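The Man Who Sets Tables for a Living

Balakrishnan Salian has picked up the same pencil 44 times since breakfast, and he would like it known that he is getting worse at it.

"The first ten were beautiful," he says, pulling the headset up onto his forehead, where it has left a red groove. "Then you start thinking about your wrist. Never think about your wrist."

Salian works at Hindov, a small outfit on the second floor above a tile showroom, where he is paid to show a robot how to do things by doing them himself. He wears a headset, holds a controller in each hand, and steers two arms around a simulated room. The software, called Forkik, records every joint along the way. Later a model studies the recordings and tries to behave like Salian, a prospect he finds flattering on some days.

The view he gets is the robot's own, which takes some adjusting to. Tip your head and the whole room goes with it.
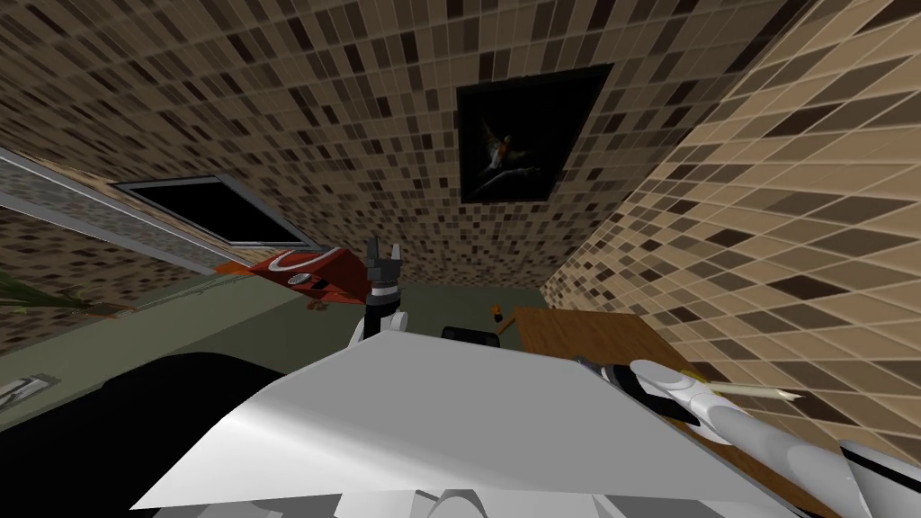

Salian's view during a pencil run. The arm on the right has the pencil.

"My wife looked at the monitor once and had to sit down," he says. "You get used to it. I now lean when I park the car."

He came to the job from a call center, by way of a cousin. His colleague Nithin Pisharody, who runs the sessions and decides which recordings are fit to keep, hired him after a 5-minute trial in which Salian knocked a plate off a table and apologized to it.

"I liked that," says Pisharody. "The ones who play a lot of video games are too fast. They get the job done, sure, but the robot learns to snatch. Bala moves like a man carrying soup."

A task needs 500 good demonstrations before Pisharody will send it on for training. Good is a word he uses strictly. A grasp that slips and is caught again may be kept, he explains, as the robot ought to see somebody recover. A grasp that slips and is followed by swearing and a wild swing of the other arm goes in a folder called Testico, after an early version of the software that did much the same thing without any help.

How full is the folder? The two men look at each other.

"It's a healthy folder," says Pisharody.

The room itself was built by a contractor named Fernandes, whom neither of them has met and both of them discuss constantly. It was Fernandes who chose the brown mosaic for the walls, and Fernandes who hung the hummingbird.

"I've spent more time with that bird than with my brother," Salian says. "It's a decent picture. I wouldn't have put it with those tiles."

The tableware, at least, he approves of. The slate board is his least favorite thing to lift, being flat and dark on a table that gives the fingers very little to get under. The plate has a rim, and he speaks of the rim warmly.

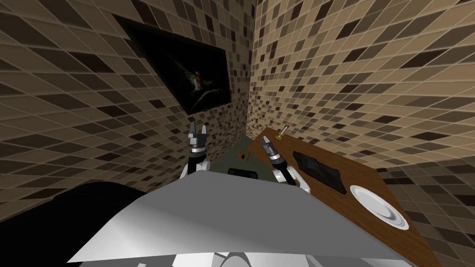 Both grippers up, with the slate board and plate on the table.

I ask whether it would be simpler to stand next to a real robot and push its arms where you want them to go. They have done that too. Hindov had a real arm on loan for 3 months last year, and Salian spent September guiding it by the wrist like a dance instructor with a very stiff pupil.

"You feel everything, that's the good part," he says. "When it touches the table, you know. In the headset I touch the table and I find out by looking." He considers this. "But the real one pinched me. The one in there has never pinched me."

Pisharody thinks the two methods teach different habits. People guiding an arm by hand tend to stand in its way, he says, and then the cameras get a fine record of somebody's elbow. With the controllers, the operator has to manage with what the robot can see, and if a thing is hidden behind the robot's own chest, he has to move until it isn't.

Does Salian worry about teaching himself out of work? He has been asked this at weddings.

"I watched it try the pencil last week," he says. "It reached over very slowly, stopped, and went back for another look. That's me. That's exactly how I do it." He doesn't seem sure whether to be proud. "It missed, too."

Pisharody taps his watch. The headset comes down, the controllers come up, and Salian goes quiet for a while — pencil number 45.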